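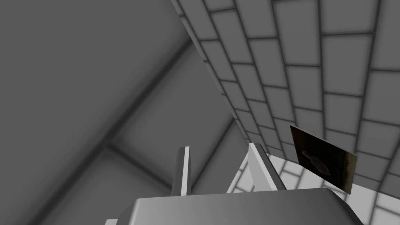

Nana Abubakari

Members of the Wanyama shared workshop have finished the second arm of Medum, the two-armed kitchen helper they have been putting together in the back bay since last June, and they plan to switch both arms on together for the first time at the open evening on 25 Feb 2023. Anyone who has followed the build through these pages will know that the date has moved before (more than once, and I have written a cheerful paragraph about it each time), but the shoulder joint is on, the cables are run, and the kettle shelf has been cleared to make space for visitors.

For those who are new to it, Medum began as a question over supper. One of our members wanted to know whether a group of people with hand tools, a decent lathe and a lot of patience could make a machine that would lift a teapot off a counter and set it down again without chipping it. It sounded like a job for a couple of weekends. Well, we have now had a good many weekends, and the arms have been apart and back together more times than I would like to put in print, and I can say that lifting a teapot is a far bigger subject than any of us thought when we sat down to that supper!

Most of the winter's work has gone on at a desk. Before anyone lets a heavy metal arm swing over a real worktop, the group wants to see it behave on a computer first, and so there is a practice room that exists only on the screen, built in a program the members wrote themselves and named Ovico. You give the arms their orders, you watch what the drawn ones do, and if they go straight through the wall you have lost nothing but an evening. Since the fall the team has logged 232 practice runs in Ovico, and every one of them has a line in the blue notebook by the door, including the ones where somebody typed the wrong number and the whole robot set off toward the ceiling.

The room on the screen has grown over time, as rooms do. It started out bare. Then somebody added a counter, and then there had to be things on the counter, and after that people couldn't help themselves. There is a guitar in there now, and pictures on the walls, and I am told there was a long discussion over whether a robot should have to deal with a guitar at all. The side that said yes won, on the grounds that real kitchens are full of things that have no business being in them, and having seen mine on an ordinary morning I think they had a point.
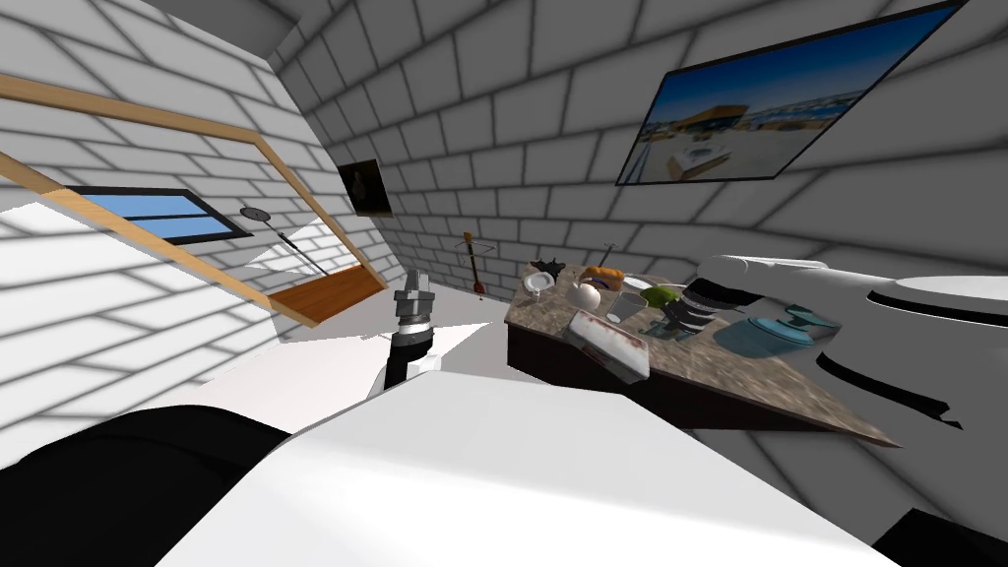

What has held things up lately is the business of two arms sharing one counter. One arm by itself is fairly well mannered. It goes where it is told, it comes back, and the worst it does is stop short. Put a second one beside it and they start wanting the same bit of air, like two people in a narrow hallway with their coats on. The group's answer is a turn-taking rule, which lets one arm move in over the counter only after the other has reported that it is clear. It makes for slow going, and on the screen the pauses can feel very long, but the collisions have dropped off and the tempers at the desk have improved a good deal.

The other long story is the grippers. The first pair of fingers was cut from sheet metal left over from the bicycle stand, and they did the job in a rough sort of way, except that anything round would roll out sideways as they closed. A second set had rubber faces and held on beautifully, then wouldn't let go. The set on the bench now came out of an afternoon with Grostiron, the metal shop across the yard, who let us use their folding press and were very kind about how long it took us to learn it. They charged for the material and for nothing else, and the group would like that put down in writing, so I am glad to do it.

Not everything tried in Ovico will be tried on the night. The plan for the open evening is a modest one. Both arms will be powered up, both will move to their starting places, and then the left will stay put as the right lifts a tin mug and puts it down 20 centimeters farther along. If that goes well, they will swap jobs. The teapot will be in the room, and it will be full of tea, and it will be poured by people. There is a taped line on the floor and we ask everybody to keep behind it, children especially, until the power is off and one of the team calls out that it is all right to come up close. After that you are very welcome to look underneath, ask whatever you like and turn the joints by hand, as they move quite freely once the current is off and it is a lovely feeling.

There are 14 stools in the back bay and plenty of wall to lean on. Doors will be open from early evening. We have no tickets to sell, though the jar by the drill press is always grateful, and at the moment it is saving up for a better emergency stop button than the one we have, which works perfectly well but is about as easy to find in a hurry as a lost sock.

People have also been asking whether the practice room can be tried at home. It can, after a fashion. The files for Ovico are on the workshop's shared drive and any member may copy them, although the instructions were written by several hands and don't always agree with one another. A tidier set is being written up at present. Until then the best thing is to come in on a bench evening and have somebody sit with you for the first go, mainly to explain the view from the gripper, which turns and tips with the wrist and takes some getting used to. I spent my own first hour with it facing a wall.

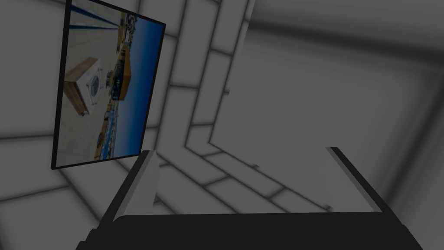
Dennis Mollel wrote in after our last piece to ask whether all this time at the screen was really getting the arms any nearer to a real cup. "I like the little room, I truly do," the letter ran, "but a drawn apple weighs whatever you tell it to weigh, and I would sooner see the machine drop ten real ones on the floor by summer than pick up a thousand of the other kind." It went on to suggest a tray of sand under the counter for the dropping, and offered a sack of windfalls when the season comes round.

I read the letter aloud at the bench and it went down very well. The team agrees with a fair bit of it. Some of the practice runs looked perfect on the screen and then went wrong on the real right arm within a second, mostly over friction in the elbow, which Ovico treats as if it hardly existed. The elbow has since been measured with a spring balance and the new figure put in. As for the sand, two trays have been found, and they need a good scrub before they can go anywhere near food.

Offers of tin mugs, the dented sort for preference, can be left in the crate inside the side door before the open evening. Please put your name on the bottom if you would like yours back.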